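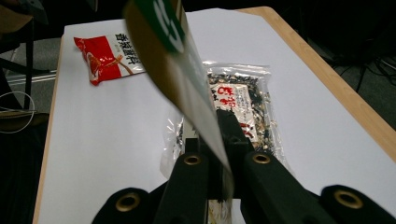

Gosling hand-held gripper with a flat packet in its fingers.

Call for participants: paid trial operators, Gosling hand-held gripper kit
Posted 3 Jan 2018
Location: Clellellow site, ground floor
Reference: Nurine 9

Trodimthorpe sells the Gosling, a hand-held gripper kit for recording manual picking and packing work. The recordings are used to train robot arms on the same tasks. Before the next version of the kit ships in June, we need operators from outside the company to use it on ordinary packaged goods and report on handling, comfort and grip.

The work
You will sit or stand at a table and move small packaged items with the grippers: snack bags, flat packets, pouches, clear plastic bags with loose or thin contents. Most tasks are short and repeated many times. Some use one gripper, others use one in each hand. Item sets change between blocks. After each block you fill in a one-page form on finger closure, cable drag and wrist load.

Terms
Sessions: 2 per participant, on separate days
Length: 70 minutes each, breaks included
Payment: $500 on completion of both sessions
Places: 9

Payment is by check or bank transfer. Travel is not reimbursed. If you complete only the first session, half the fee is paid.

Two-handed block
The second session is mostly two-handed. Items start on a sheet of white paper and go into an open container – one item at a time, either hand. Speed is not scored. Dropped items are left where they fall until the attempt ends. 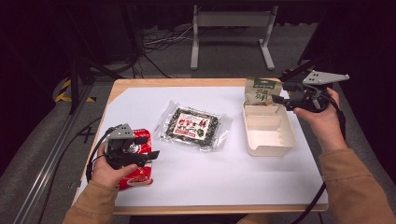

Who can apply
Adults 18 or over with full use of both hands. Left-handed applicants are welcome. No experience with robots or automation is needed. Applicants with a current wrist, elbow or shoulder injury cannot be accepted for this round. Employees of Trodimthorpe and their households are not eligible.

Recording and data
Sessions are recorded on video, including your hands and forearms. Forms are stored under a participant number. You will receive the full consent sheet with your session times and must sign it before the first block.

To apply
Send the online form with the reference Nurine 9, your dominant hand and the weekdays you are free. Glove size is optional – it helps us set the hand straps.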